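11 February 2019. Folding table, shirts again

Moved back to the white table, the long one wobbles and Ross Baird needs it for the Drumville boxes anyway. Green tee today. Same steps as in August: lay flat, smooth out, sleeves in, sides in, hem up to collar. Crumple and go again.

Wiped the top down first. Scuffs dont come off, tried the Verby spray, tried plain water. Leave it. Kirsty MacBrayne says dark specks are fine so long as they don't move between folds.

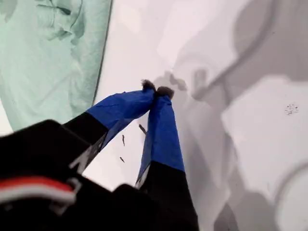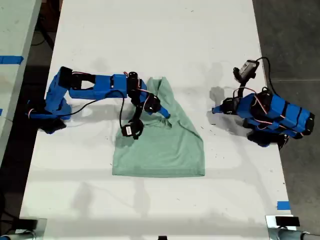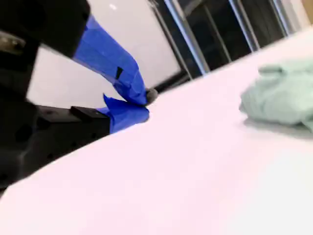 Page last changed by khepburn, revision 19

Notes for next time:

- Collar end is the trouble. Cloth bunches up there and the hem ends up crooked whatever you do after. Start from the collar, work down. Rory wants hem first, we can try both.
- Pale green on white, hard to pick out the edge of the hem in the afternoon. Ask Elspeth Lamont for something darker from the Menzies bin. Navy or maroon. No prints.
- Shadows on the tabletop. Lamp further back? Tried it once with the blinds down, worse.
- Thin jersey holds a crease too long. Old fold lines pull the new one off. Steam between sets, or swap shirts every 24 folds and let them hang. I'd swap.
- Target size for the folded stack still not agreed. Sorenia tray is the obvious one, Kenna to measure it, I keep forgeting.

77 shirts in the bin if Elspeth's list is right, most are kids sizes and no use to us. Need adult medium.

Blue tape getting low, order more w/ the hangers. Catalog page is 900 in the new one.

Left the iron with Rory Ogilvie. Get it back before the towels.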